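Search this site
Search
Robotics > Grippers and hands

4.2 Slippers on the rack

I'll admit I expected the Ranow hand to walk this one. We ran 593 grasps across both hands, with Konrad Ortner resetting the rack each time, and the plain two-jaw Kaplan was better on anything stiff. Soft shoes were another matter – there the extra fingers earned their keep.

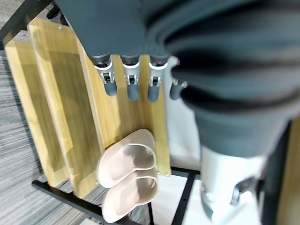 Figure 4. Wrist camera view of the fingers over the pale pink slippers.

The sloping boards gave us most of our grief. Come in too steep and a fingertip catches the wood, so we dropped the approach speed for the last 9 cm and left it there for both hands.

4 shares | 9 comments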